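## 6. Setting Up a Memorial Anniversary in Grulton Family Calendar

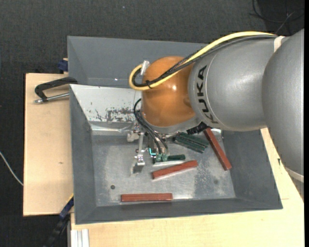

*Last changed: September 27, 2026, by Salamatu Kwofie*

This section covers yearly remembrance days, such as the anniversary of a grandparent's death, and the family meal that goes with them. Weddings and birthdays are set up differently. See section 5.

### Before you start

You need a family group with at least one other member. You also need the date of death as your family observes it. Many families keep this date by the lunar calendar, so check with an older relative if you only have the date from a certificate.

### Add the anniversary

1. Open **Family Days** and tap **New**.
2. Choose **Memorial**.
3. Enter the name of the person being remembered, in the form the family uses. This name appears on every invitation.
4. Under **Calendar type**, pick **Lunar** or **Solar**.
5. Enter the day and month. For a lunar date, the matching solar date for the coming year is shown under the box.
6. If the date falls in a leap month, choose **Regular month** or **Leap month**.
7. Tap **Save**.

**Caution:** Changing the calendar type after you save deletes all replies to the invitation. Copy the guest list first.

### Plan the meal

1. Open the anniversary and tap **Meal**.
2. Enter the host household and the address.
3. Set two times — one for the offering at the altar and one for sitting down to eat.
4. Add dishes one at a time. Type a family member's name beside each dish, or leave it blank so that anyone can claim it.
5. Mark any dish that has to be meatless. Marked dishes show a green leaf in the list.
6. Tap **Send to family**.

The dish list holds up to 40 entries. Fruit, flowers and incense go under **Altar items** and do not count toward the limit.

### Reminders

The first reminder goes out 6 days before the meal. To change this, open **Meal**, then **Reminders**, and enter a new number. Relatives who have not replied get a second reminder the day before.

**Note:** Reminders follow the time zone of the host household. Family members overseas may get them at night. They can set quiet hours in their own profile.

### If the date looks wrong

Dates set up before the August update may be one day off for families who changed time zones. Open the anniversary, tap **Recalculate**, and compare the result with a printed lunar calendar. If they still differ, enter the solar date by hand under **This year only**. The lunar date is kept for the following years.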